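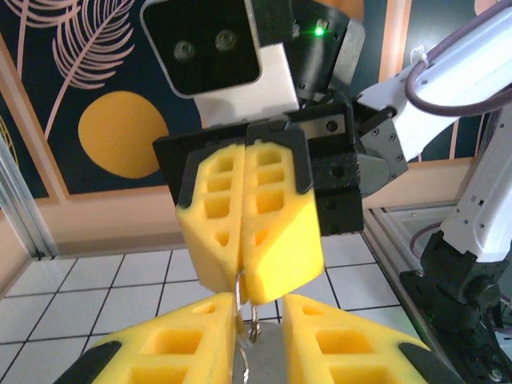
Page 13 of 30

Waswood Community Boards > Home and Family > Lost a ring down the back of everything

noreen_t
Right, I need a bit of sympathy and possibly a plan. My wedding ring came off somewhere between the allotment and the kitchen on Sunday and I have been through the compost, the car, the hoover bag and both pairs of gloves. Plain silver, nothing fancy, it was 500 dirhams in a market in August years ago and I wouldn't swap it for anything! Has anyone used those hire-a-detector people at Citgate?

DrissN
Check the gloves again. Turn the fingers inside out, all of them, and do it over a tray. My wife found hers in the little finger after we'd dug up half a bed of leeks.

noreen_t
Done the fingers :( Will do them again tonight.

potting_shed761
Wouldn't bother with Citgate. They want a deposit and the machine I got bleeped at every nail in the county. Put a post on here asking who's got one in the loft, someone always has.

Ismail Z
Bit harsh, I hired from them in spring and found my dad's signet ring in under an hour. You do have to turn the sensitivity down, potting_shed, and it tells you that on the lid.

potting_shed761
It did not say that on my lid.

noelm
Did you wash up when you got in? Undo the U-bend before anybody runs the tap again. Bucket underneath, old towel, and go gently on the plastic nuts (I cracked one and that was a whole other Sunday).

noreen_t
Oh no, I did wash up. And I've run the tap loads since. Is that it then?

noelm
Not at all, rings are heavy and they sit in the bottom of the bend quite happily. Worth a look.

Rachid M
Can I say something unpopular? Get it resized once you've found it. Fingers shrink in the cold and if it came off once it'll come off again. Bedier on the high street did mine while I had a coffee.

DrissN
Disagree, mine was resized and I couldn't get it off all summer. Leave it in a dish by the door when you're gardening.

Rachid M
And then the cat has it.

noreen_t
We don't have a cat, but next door's is in here more than I am. Going under the sink now, wish me luck.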